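Keogh Women Writers' Oral History Project
Progress report to the Provlow Fund, covering the period to the end of September

Dear Palesa Nkuna and everyone at the Fund,

Thank you for your patience while I pulled this together. I had meant to send it a good two weeks ago, but every time I sat down to write, another chapter came in and I'm afraid I read the chapter instead. I hope you'll forgive me when you see how far along we are.

You'll remember that the grant was given so we could help local women who spent their working lives in jobs that were mostly held by men to write their own stories, in their own words, and see them in print. When I last wrote we had nine women signed up. We now have 16, which is our full number, and I have had to start a waiting list (a happy problem, but it does pain me to put anyone on it). They include a retired river pilot, two long-haul drivers, a welder, a county surveyor and a lady who ran the night desk at the Jatwood grain elevator for most of her adult life and has the stories to prove it.

The workshops meet at six in the evening in the upstairs room at the library, and they run for 90 minutes, at least on paper. In practice we are usually shooed out by the cleaning crew. Réka Erdős leads them, and I can't say enough about how she does it. She wrote two novels before she ever taught a class, and she has a way of asking a small plain question – what was in your lunch pail, who had the key to the gate – that sends someone home to write four pages. Several of the women told me at the start that they weren't writers and would only come to listen. All of those have now read aloud at least once.

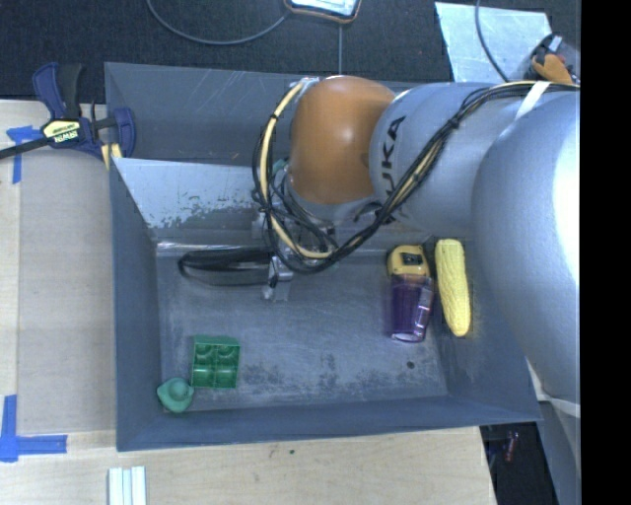

We did lose some time over the summer. Two of our writers were unwell, one moved to be nearer her daughter, and the room was closed for most of July while the ceiling was repaired. Réka kept things going by telephone and by mail, and the writer who moved is still with us and sends her pages in by post, written in pencil on yellow paper. Géza Hegyi has been typing these up for her and has asked me to mention that he is enjoying it very much and would like to know what happens to the mule.

On the book itself, we have finished drafts from eleven of the women and partial drafts from the rest. Alvar Berge has agreed to edit the collection, and he has begun with the longer pieces. We had some lively talk about how much he should change. The group felt strongly that spelling could be fixed but that the way a person talks should be left alone, and Alvar has taken that to heart. He sends every page back to its author with his marks in the margin, and she has the final word. It is slower this way and I think you'll see the worth of it in the sample chapters I've enclosed.

Tomix, the printer over by the rail yard, has given us a price for 700 copies in paperback, and it falls within the amount we set aside. I had hoped for a hardcover edition for the libraries as well, but the price was more than we could manage, so I have let that go for now. The cover is still being argued over. We have two designs and very loyal parties behind each.

As for money, we have spent a little under half the grant. The room, Réka's fees and the travel payments are all close to what we planned. Postage is over, for the reasons above, and transcription is under, because more of the women chose to write than to be recorded. With your permission I would like to move what's left in the transcription line over to editing, where Alvar is putting in more hours than we're paying him for. Győző Szűcs keeps our books and has attached his usual tidy sheet.

Over the winter we'll finish the drafts, settle the order of the chapters and collect photographs from the families. We are also planning a public reading in the spring, with 6 of the women taking part, and three have already picked out what they'll wear. I would dearly love for someone from the Fund to come and sit in the front row. I'll send the details as soon as the library confirms the room.

Please do call if you'd like to talk through the budget change. I'm at my desk most mornings until eleven.

With warm thanks,
The Project Coordinator
Keogh Women Writers' Oral History Project

Enclosed: three sample chapters, budget sheet, workshop schedule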